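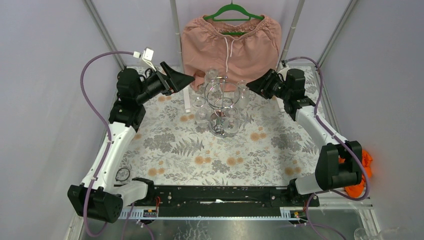
Trovham Table Linens sells mats, runners and cloths for home tables, and these are the questions our customer desk gets most. If yours is missing, write to us through the contact form and we will reply by the next business day. Colors shift a little from screen to screen, and the pattern people ask about most is the one with grey fern fronds and muted peach-orange blossoms on a light grey background. Order a swatch first if you are matching it to paint or dishes.

Last updated 2021-11-09

ORDERING

Can I get a swatch before I buy?
Yes. You can order up to 4 swatches at a time. They ship in a flat envelope with no tracking number. The cost comes off your first full-size order if you use the code printed on the envelope.

How do I know what size to order?
Measure the tabletop, not the table with its leaves folded. For a mat that sits inside the edge, take two inches off each side. For a cloth with a drop, decide how far you want it to hang, double that number and add it to both the length and the width.

Do you cut to custom sizes?
The Ferura and Boateng ranges can be cut to any length up to 158 inches. The Grosska range has a finished border on all sides and comes in stock sizes only. Custom cuts take longer to ship and can't be returned unless we cut them wrong.

Can I change my order after I place it?
Stock sizes can be changed until you get the shipping email. Custom cuts can be changed until the end of the same business day.

CARE

Can I put it in the washing machine?
It depends on the range. Ferura is a coated cloth and should be wiped with a damp sponge and a little dish soap. Boateng is uncoated cotton and can be machine washed cold. Grosska can be washed by hand. The care label sewn into the corner has the same information. If you trim that corner, keep the label.

Mine arrived with fold lines. How do I get them out?
Lay it flat in a warm room overnight. Most lines drop out by morning. For Boateng, use an iron on medium from the back. Do not iron Ferura at all, even through a towel.

Can I put hot pans on it?
No. None of our mats are made for direct heat. Use a trivet.

What takes out turmeric or red wine?
Blot it right away and rinse with cold water. On Ferura, baking soda mixed to a paste will lift most stains if you leave it on for ten minutes. Turmeric that has dried on Boateng may leave a yellow mark for several washes. Bleach will take the print off along with the stain.

SHIPPING AND RETURNS

Is shipping free?
Orders over $50 ship free within the lower 48 states. Alaska and Hawaii are charged by weight, and the rate shows at checkout.

Why did my order come in two boxes?
Long items ship on a tube and everything else ships folded. The tube often arrives a day or two later.

How do returns work?
Send back unused stock sizes within 30 days. Return postage is yours to pay unless the item is faulty. Refunds go to the original card.

When will sold-out patterns be back?
The next print run is due in January. We don't take deposits, but you can leave your email on the product page and get a notice when the pattern is in stock.

Do you sell to restaurants?
Yes, by the roll. Use the trade form and include your resale number.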